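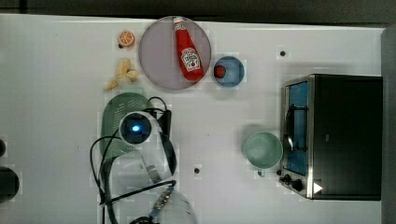

The table at Kinsella, Saturday morning.

Jarlath Horgan had promised to have the back room cleared by noon, and at twenty past ten he had not got further than the table. He had put everything from the play kitchen on it so that he could see what there was. Now he could see it, and he sat down on one of the low chairs with his knees up near his chest.

The playroom at Kinsella had been open for 17 years. It was closing at the end of October and the toys were going to a nursery in Woledden, who had asked for a list. Jarlath had written "kitchen" at the top of a sheet and nothing under it.

Senan Phelan came in with two flat boxes under his arm and a roll of tape round his wrist.

"Is that all of it?"

"All of the kitchen. The shop's still in the cupboard."

Senan looked at the table. He picked up the ketchup bottle, squeezed it, and put it back across the plate the same way it had been lying.

"Aoife used to carry this about," he said. "She had it in the bath once. Her mother rang me."

"What did you say?"

"I said it would dry."

Jarlath wrote down ketchup. Under it he wrote banana, orange slice and strawberry. The strawberry was in the blue bowl and he wondered if he should put them down together, bowl with strawberry, or separately. He put them down separately.

"They'll want to know if the oven's any good," Senan said.

"The door opens."

"Does it shut?"

"If you lift it a bit."

"Write that, then."

Jarlath wrote: oven, black, door wants lifting. He remembered the week it arrived. A boy had turned the knobs all morning and would not let anyone else near it, and when his father came for him he told him the dinner was not ready and he would have to wait. The father had waited. He had sat on the floor in his work coat for the best part of half an hour, and then eaten a banana that might have been this one.

He didn't tell Senan this. Senan had been there.

"Have you a box that'll take it?" he asked.

"Not these. There's the one the heater came in." Senan stuck the bottom of the first box and turned it over. "Plate first, I'd say. Then the soft things on top."

"The mug could go inside the bowl."

"It could go on its own. There's room."

They did the plate, and the bowl, and then the mug, which Senan wrapped in a page of newspaper although it had been dropped more often than anything else in the building. Jarlath put in the fruit. When he got to the ketchup he held it for a moment and then set it down on the windowsill.

"That's on the list," said Senan.

"I know it is."

"You've written it in pen."

Jarlath took the sheet and drew a line through the first word. He folded the top of the box over and held it down with both hands while Senan ran the tape across.

"Now the shop," Senan said. "How much is in there?"

"There's a till. And a lot of tins."

"I'll get another box," said Senan, and he went out to the van, leaving the door open behind him.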